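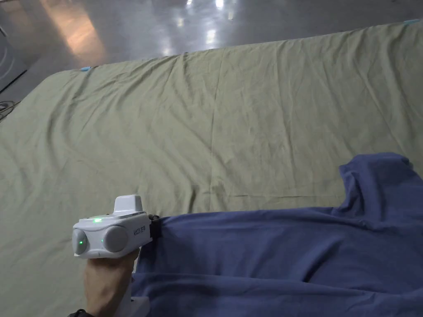
Speaker notes, housekeeping evening in Grivenmont, February

Slide 1. Good evening and thank you for coming. My name is Rodica Văduva and I teach new staff at the Drinditz guest house how to fold. Wait for people to sit.

Slide 2. Begin with the surface. We learn on a big flat surface with a green sheet over it. Say that some wrinkles in the sheet are fine for learning. If the corners move, use small pieces of tape. Blue tape is easy to see when you take it off later.

Slide 3. The crumpled garment. Everybody wants to fold immediately. Ask them to wait. First find the shoulders, then open the cloth, then make it smooth with the flat hand, from the middle to the outside. Speak slowly here, it is the most important part of the talk.

Slide 4. Numbers from our laundry room. Last month we folded 725 pieces, and 292 of them were T-shirts. Do not read the full table.

Slide 5. Dark cloth on a green sheet. I prefer it to white on white, my eyes find the sleeve faster. Kimie Kamata does not agree with me and she can explain her side, give her two minutes.

Slide 6. Practice in pairs. One person folds, the other person only watches and says nothing until the end. Then change. Stop at 8:15 p.m.

Questions. The handout is by the door, 200 copies. Please take only one.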